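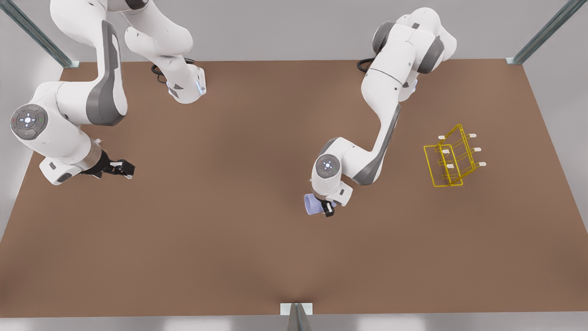

4. Setting Up Your Trotia Tabletop Loom

Print this page | E-mail this page
Search the guide Go
Reading time: 4 minutes

You've unpacked the box and checked the parts, so now comes the fun bit! Warping looks slow the first time, but once the threads start lining up it's hard to stop. Give yourself a free evening, put some music on and enjoy it.

Before you start

Pick a table that doesn't wobble and comes up to your elbows when you sit. Clear enough room to walk the warp out in front of the loom.

Caution: Keep the pawls engaged whenever there is tension on the warp. A beam that lets go will spin fast and can pinch your fingers.

Steps

1. Clamp the loom to the table with the 2 clamps from the accessory bag. Finger-tight plus a half turn is plenty.

2. Set the heddle in the upper slot, with the Trodton stamp facing you.

3. Tie your yarn to the back apron rod with a double knot. Smooth cotton is lovely for a first project – save the fuzzy mohair for later.

4. Pull a loop through each slot and carry it to the warping peg. For the sampler in section 6 you need 48 loops.

5. Cut the loops at the peg and tie the ends together loosely so they can't slide back.

6. Wind the warp onto the back beam, slipping in a sheet of brown paper with every turn. Keep the pull even from side to side.

7. Take one thread out of each slot and move it to the hole next door. Leena Kuusisto, who wrote our first guide, does this with the loom turned around so the light falls on the heddle, and it really does help.

8. Tie the front ends to the apron rod in small bunches, working from the middle outward.

Note: If one bunch feels slack when you pat the warp, retie that bunch only. Leave its neighbors alone.

9. Weave a few rows of scrap yarn until the gaps close up. Now you have a warp, and you can throw your first real row!

Spare pegs and heddles: see section 6, last page.

Print this page | E-mail this page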